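Brindano Bench Practice Kit for Robotic Suturing
Home > Training equipment > Suturing and needle handling
Product code 2460

The Brindano kit is our complete bench set for teams who teach, test or record robotic suturing on practice pads. You get the pads, the clamp tray, the sharps box, the thread and needles, and (the part we are proudest of) the Brindano Bench Rules, a spiral-bound book of good practice that has grown out of a great many long days at the bench in our Stekham workshop.

We started with the book, if you can believe it. Akinyi Kimaro had been keeping a folder of notes on how people set up their pads, where they left their needles and what they wrote down afterwards, and customers kept asking for copies whenever they rang up to order thread. In the end it seemed kinder to print the thing properly and put a box of equipment around it!

What's in the box

12 soft practice pads, pale, with a ready-made incision line
1 Cester clamp tray with non-slip feet
4 packets of curved needles with dark thread attached
1 needle counter with a lid that locks
1 sharps box
1 pad of session sheets
1 copy of the Brindano Bench Rules, wipe-clean cover

Instruments are not supplied. The tray will sit under most bench-mounted arms, and if you aren't sure about yours, do send us the height of your table and the reach of your arms and we'll happily work it out with you.

About the Bench Rules

There are 11 rules in the book, each with a page or two of plain explanation and space for your own notes. We won't print them all here, but these are the ones people ask about most.

Rule 2 is about the pad. It must be clamped on all sides before either arm is brought in, and pressed gently with a finger to check that it doesn't creep. Staining the incision is allowed, and plenty of teachers like a bit of red along the cut because it makes the edges easier to follow on a screen, but the stain has to be noted on the session sheet so that anyone looking at the pad later knows it was put there on purpose.

Rule 5 covers the needle. One needle on the pad at a time, always, and it is held or it is in the counter. We are quite firm on this one. A needle laid down "just for a second" on a soft pad is very easily lost in a fold, and you do not want to find it with your sleeve.

Rule 6 deals with thread. Keep the loop open and where both operator and observer can see it, trim tails before starting the next stitch, and never pull through at full speed with the second instrument still holding on. Godfrey Kinyua, who wrote most of this page of the book, would like it known that he'd have made it three pages if we had let him.

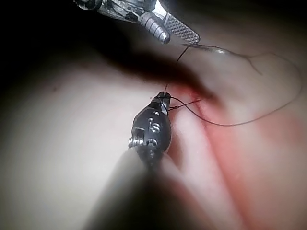 Rule 7 asks for lighting from more than one side. A single strong lamp will wash out one half of the pad and leave an instrument's shadow lying across the other, and then your new starter is squinting at exactly the part that matters. Two modest lamps set low and wide are kinder than one big one, and you can save your money for pads.

Rule 9 is the stop rule. Anybody in the room may call a stop, whatever their job, and the person at the controls lets go of nothing and moves nothing until the caller has finished speaking. Hands stay away from the pad until the arms have been parked. It feels a little formal on the first morning and quite natural by the afternoon.

A word on what the rules are for

Please do remember that the book is our own guide to tidy, careful bench work. It doesn't replace your instrument maker's instructions or your own site's safety rules, and where they are stricter than we are, follow them. The pads and needles in this kit are for practice only and must never be used in patient care.

From our customers

"We had three different ways of setting up a pad and everyone thought theirs was the proper one. Now there's a book on the shelf and we've stopped arguing, mostly. The needle counter is excellent. I'd like the session sheets in a larger size, please." Märta Magnusson

"Bought for our Saturday course. The pads hold a stitch nicely and the clamp tray is a good solid weight." Lilian Lema

Larger session sheets are now available, Märta, under the spare parts tab.

Care and storage

Rinse pads in lukewarm water with a drop of washing-up liquid, pat them dry and dust lightly with cornflour. Store flat, out of the sun. Stained pads will keep a little of their colour and may mark a clean one, so put a sheet of baking paper between them.

Goes well with

Kioko low lamp, pair
Cester spare clamps
Refill pack, pads only

To order, or to ask about a kit for a larger class, write to Zohreh Mohammadi at our sales desk. Let her know how many benches you run and whether you'd like extra copies of the book.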